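Home Topics Ask Unanswered Members Sign in

Search ad clicks went up in July but orders stayed flat – cut the budget or wait?

Posted by tawhiri_store

I run a small online shop called Tawhiri. Most of what we sell is hats and a few gift items. We paused all our search ads in spring when money was tight and turned them back on at the start of July with the same campaign and the same daily cap as before.

Last month the account showed 537 clicks. Before the pause a normal month was lower than that, and the price per click is down a little too. The trouble is orders. We got 12 from the ads, and I would have expected twice that from those clicks. The shop itself did fine from email and repeat customers.

I haven't changed prices or shipping. The product pages are the same except for new photos. My partner wants to stop the ads again. I'd like to give it another month. How long do people usually wait before deciding, and is there something I should check first?

folomwood_dan

Check the search terms report before you do anything with the budget. When you switch an old campaign back on, look at the match settings on your keywords and make sure they are what you think they are. Mine were on broad match and I had forgotten. I was paying for people who wanted hat racks, hat repair and a band with "hat" in the name. I added 43 negative keywords over one evening. Clicks dropped by a lot and orders stayed where they were, so I was paying less for the same sales.

The other thing to look at is location. There is an option that shows your ads to people interested in your area as well as people who are in it. If you only ship inside the country you probably want the narrower one.

As for waiting, I wouldn't judge it on one month. 12 orders is a small number and it can swing either way. Clean up the terms, leave it alone for 31 days, then compare cost per order with what you make on an order after shipping. If the ad cost is higher than the margin, stop. If it's close, lower the bids and keep going.

Also make sure the order tracking still works. If the thank you page changed while the ads were off, some sales may be missing from the report. Place a test order through an ad click and see if it turns up – it may take until the next day.

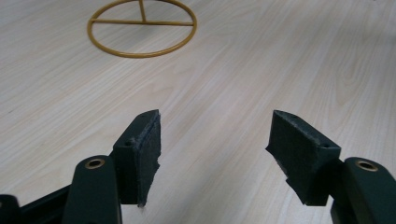
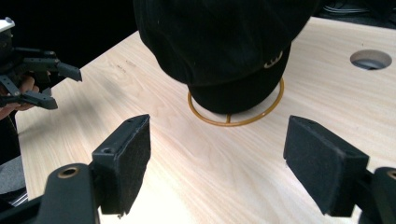

Other Answers

Cameron McPhee

just turn them off. same thing happened with my shop, put the money in email and never looked back

grirna22

I'd split it by device. For us nearly all the wasted clicks were phones late at night. We set the ads to run from 7 am to 9 pm and it helped a bit, not hugely. Don't know if it's the same for hats.

Related
Is a falling price per click good or bad for a small shop?
Banora checkout not sending orders to ad report
How do I add negative keywords to several campaigns at once?
Best time of year to restart paused ads
Shopping ads or text ads for under 50 products?

Filed under: Selling Online > Paid Search > Budgets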